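Unit 6: Dimension Stone in Interior Work
Handout, Building Materials II

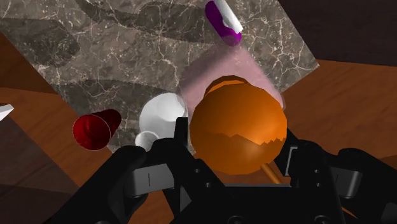 Ngan-ling Lu asks, after the previous session, why the course lets the trade word "marble" stand when half the slabs sold under it are something else. The objection is fair, and the first section is a response to it.

6.1 Names

In geology, marble is a limestone or dolostone that has been recrystallized by heat and pressure. In the stone trade, marble is any carbonate rock that takes a polish. The trade meaning includes many limestones that were never metamorphosed, and at times serpentinite, which contains little carbonate. Specifications should give the petrographic name first and the trade name second. A trade name alone does not fix the quarry, the bed, or the finish.

Dark varieties with pale veins cause the most confusion. The dark color of a carbonate stone usually comes from fine organic matter or graphite. The pale veins are fractures later filled with calcite. The density of the vein network tells you something about the fracture history of the bed and very little about the strength of a given slab, which must be tested.

6.2 Properties for design

Density. Compact calcite stones lie near 2700 kg per cubic meter. Treat any value well under this as a sign of open pores or a wrong identification.

Absorption. Measured by mass after immersion. Low absorption does not mean stain resistance, as oils and dyes move along vein boundaries that contribute almost nothing to the total.

Hardness. Calcite is 3 on the Mohs scale. Quartz grit is 7. Floors near an outside door lose their polish first along the walking line.

Acid response. Vinegar, lemon juice, and many bathroom cleaners react with calcite and leave a dull mark (an etch). Sealers slow staining. They do not prevent etching, and the two should be kept apart in any maintenance note.

Thermal movement. Calcite expands along one crystal axis and contracts along the other when heated. Repeated cycles loosen the grain contacts, and thin panels may bow and stay bowed. See 6.4.

6.3 Stone next to wood

Wood moves with humidity, mostly across the grain. Stone does not respond at the same rate or in the same direction. The joint has to take up the difference.

Leave a gap at every edge where stone meets wood across the grain. Fill it with a flexible sealant. Grout will crack.
Do not bond a slab rigidly to a solid wood top. Use spots of silicone, or an intermediate panel that is stable in both directions.
Check deflection before checking strength. A base that carries the load may still flex enough to open a vein.
Let the wood reach indoor moisture content before the stone is templated.

6.4 Case: the Lorneo lobby

The wall panels at Lorneo were 20 mm thick, supplied by Plarkska, and fixed at four points each. The survey covered 238 panels. Of these, 129 showed bowing above the tolerance in the contract, nearly all on the wall with afternoon sun. Sadao Matsuda's report puts the cause down to thermal cycling in a coarse, straight-boundaried calcite fabric. Cheng-en Chiang disputes the weight given to the fixings and points out that the pins were grouted solid, with no sleeve. Both positions are in the reading packet. The replacement stone has interlocking grain boundaries and was set at 30 mm.

6.5 Before next session

Read Jaber, chapters 3 and 4, with attention to the vein-fill tables.
Using the Lorneo data, calculate the dead load per square meter at both thicknesses. Take the density as 2700.
Bring one hand sample. Dilute acid and hand lenses are provided in the lab. Goggles are required from the start of the acid work.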